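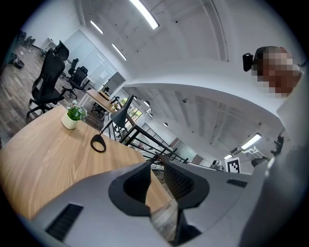

July: the school board meeting!

Print this page | E-mail this page

Home at 11:20 p.m. and far too wound up to sleep, so I'm writing this at the kitchen counter with a bowl of cereal. What a night! I went to the Orkthorpe school board meeting expecting to sit in the back and doze through the minutes, and I was on the edge of my folding chair for three hours.

The bus routes came first. The district wanted to drop the Cheetham loop this fall, which would have left the kids past the creek walking along the highway in the dark. People came ready. One mother had a petition with 1061 names on it (our whole town can't be that much bigger!) and a boy going into sixth grade read a speech off his phone, lost his place, and got the loudest clapping of the night when he found it again. The board voted to keep the loop through next June. I may have whooped.

Then the library. I've been going on about the Drilis branch in here since spring, so I'll keep it short: it stays open on school evenings, the high school gets 80 of the seats for study hall, and the reading room opens 30 minutes earlier. I have no idea how they'll pay for it after the first year. The superintendent didn't seem sure either, and said so, which I liked her for.

Husora, the lunch contract people, got put off until August. Fine by me, I hadn't read the packet. It's 300 pages! I've got it in my tote bag now and I mean to get through it, or at least the part on breakfast.

I spoke too, for the first time ever. My two minutes were on the crosswalk by the elementary school and my voice shook for the first one. A man I didn't know shook my hand in the parking lot and we stood there talking stop signs until the lights went off.

Must call the county office in the morning about the crosswalk paint. Also buy milk.

We use cookies to remember your settings. Accept | Learn more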